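November, bench notebook, adhesives — entry 13

Peel tests on the Lavitz two-part epoxy, second batch. Coupons were wiped with isopropyl, abraded with 240 grit, wiped again, and bonded within the hour. Cure overnight at room temperature under the small weights. Start of pulls 9:40. 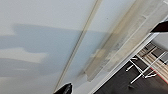
Batch 1 failed at the interface on every coupon, which I put down to the old wipes. Valentina Montecinos thinks the hardener from Ferraro was past its date. Lot number on the tin is 2828; the data sheet in the folder is for lot 713, so her argument has something to it. Asked Raffaele Gentile to find the right sheet.

Batch 2 so far: mixed failure, mostly cohesive, with a thin strip of bare metal along the leading edge. Load trace is steadier than before. I still get a dip just after initiation — probably the clamp settling. Retightened and the dip got smaller.
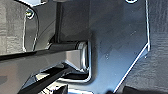 Mix ratio was by weight this time, 2 to 1. By volume the cups are too coarse to trust at this quantity.

To do: repeat with fresh hardener, same abrasion. Hold back a few coupons for the humidity box. Label them before they go in, pencil only, marker came off last time. Zero the load cell before each pull.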